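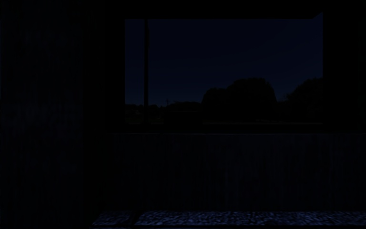 Hayley Bunting maintains that a sidewalk robot should have its cameras set up in the dark first, and that every daylight adjustment should wait until the night settings have been signed off. The position was unpopular at the Dircombe Institute when she put it forward in September. It has since become the written procedure for the Trolik, the institute's one sidewalk machine, and it governs the order in which the vehicle is prepared, checked and returned to service.

The Trolik is a low, four-wheeled carrier that takes mail and laboratory samples between the buildings of the institute. It has two forward cameras mounted 600 millimeters above the ground, a ring of short-range sensors under the body, and a computer that decides where the pavement ends and the wall begins. Most of the care it receives has little to do with wheels or batteries. The mechanical inspection takes a morning. The cameras and the software behind them can occupy the staff for a week, and much of that week is spent with the machine standing on blocks in the workshop, wheels clear of the floor, while its computer is fed views of a district that exists only as a model.

The district is called Pillevberg. It was built in Nyitrai, the simulation package the institute uses for all its vehicle work, and it consists of a few streets, an open shelter, some office buildings and a quantity of trees. The hour can be changed at will. So can the height and tilt of the simulated cameras, and these must match the real ones before any other work begins. A technician measures the mounting on the vehicle, enters the values in Nyitrai, and has a second person measure again. The two sets of values are kept on the same sheet, including the ones that agree.

**Beginning at night**

The case for starting in the dark rests on the way exposure is handled. Each camera on the Trolik chooses its own exposure within limits set by the staff. If the limits are fixed by daylight, they tend to suit daylight, and the upper limit is left where it happened to be when the machine arrived. At night the camera then runs against that limit and delivers a picture in which a wall and the shadow in front of it have the same value. The computer treats both as open space or treats both as an obstacle, depending on the version of the software.

The shelter in Pillevberg is used for this stage. At the night setting the sky outside is a deep blue, the trees are silhouettes, and the structure of the shelter is close to black. The paving is the one surface with much texture left in it. A correctly adjusted camera will separate the paving from the foot of the wall, where the shadow is deepest, and will find the pillar as a solid object even though its ribbed face is barely lighter than what surrounds it.

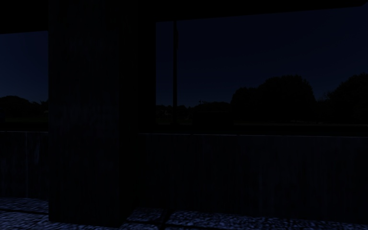 *The Pillevberg shelter at the night setting, as rendered in Nyitrai. The joints between the paving slabs serve as a check on focus and exposure.*

The procedure asks the technician to raise the exposure limit in small steps and to record, at each step, whether the software draws the base of the wall as one unbroken line. When it does, the limit is left alone and the noise filter is adjusted. The order matters a good deal. Coarse paving produces a great many small bright points, and a filter set too strongly will smooth them into a flat field. The joints between the slabs disappear at the same time, and the vehicle depends on those joints to judge its own speed when the wheels slip.

A run through the shelter lasts a few minutes. The procedure requires 20 of them, from different starting positions, before the night settings may be signed off. Bunting would have preferred more. The number was settled at a meeting last fall, and the minutes record that she asked for the matter to be reviewed after a year of operation.

The vehicle's memory holds 64 saved configurations, and the night settings are stored in the first of these. Older configurations are moved down the list and are never overwritten during a working week. The rule was introduced after an incident in the spring, when a good set of values was lost under a poor one and had to be typed in again from a paper sheet. Two digits had been transposed on the sheet. The Trolik spent an afternoon refusing to pass a drain cover outside the chemistry building.

**The same machine by day**

Only when the dark runs are complete does the technician move the clock forward. The daylight stage takes place in the streets of the district, with the lower exposure limit as its main concern. Pale paving in full sun can drive a camera to the top of its range, and the curb is then the first thing to be lost. A curb is a modest step, and in strong light the top of it and the road beside it may be parted by very little. The Trolik climbs shallow curbs without difficulty but must know that it is about to do so.

Road markings raise a related question. The software is expected to use the stripes of a crossing as a guide for direction, and to stop short of them until the pedestrian signal permits it to go on.
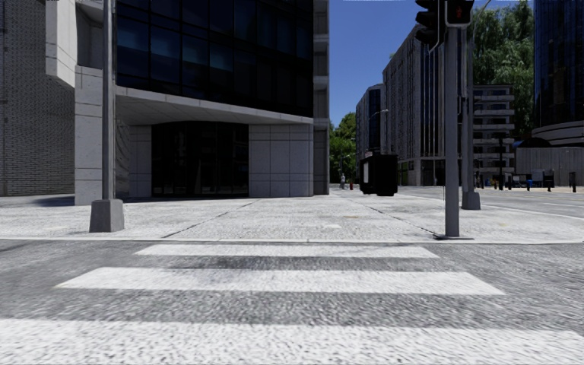 Signal heads are therefore given a stage of their own. The lamp is a small target, set high, and a camera 600 millimeters from the ground sees it only near the top of its field when the vehicle has come close to the curb. The tilt of the mounting is a compromise between the signal and the paving immediately ahead. At Dircombe the compromise was reached by trial in Nyitrai, and it was then transferred to the vehicle with a machinist's angle gauge and a thin steel shim.

Glass is the other difficulty. Large office fronts reflect the sky, and earlier versions of the software were inclined to find open space in them. The present version compares what it sees in the glass with the line of the pavement below, and it gives preference to the pavement. Technicians are instructed to leave this feature switched on for every daylight run, including those that involve no glass.

**What remains in the workshop**

A model cannot show everything that happens to a machine. It does not reproduce a lens that has been wiped with the wrong cloth, or a connector that has worked loose over a season of brick paths. The service checklist, which runs to 223 entries in the edition of November 2025, gives more space to these matters than to any other. Lenses are cleaned with a blower and then with a lint-free wipe, in that order. Mounting screws are marked with paint so that any movement can be seen. The cable to the left camera is replaced every year whatever its condition, for it passes close to a hinge.

After the checklist is finished, the blocks are removed and the Trolik is driven under supervision on a short route behind the workshop, once at midday and once after sunset. The staff compare its records from the two drives with those from Pillevberg. Differences in the dark are looked at first. A gap at the base of a real wall, where the simulated wall gave a clean line, usually points to dirt on the lens or to a mounting that has turned slightly. The technician then returns to the measuring sheet and begins at the top.

The institute intends to add rain to the procedure next year. Nyitrai can already supply a wet surface, but the staff have yet to agree on whether it should be introduced in the night stage or the daylight stage. Bunting has submitted a note in favor of night.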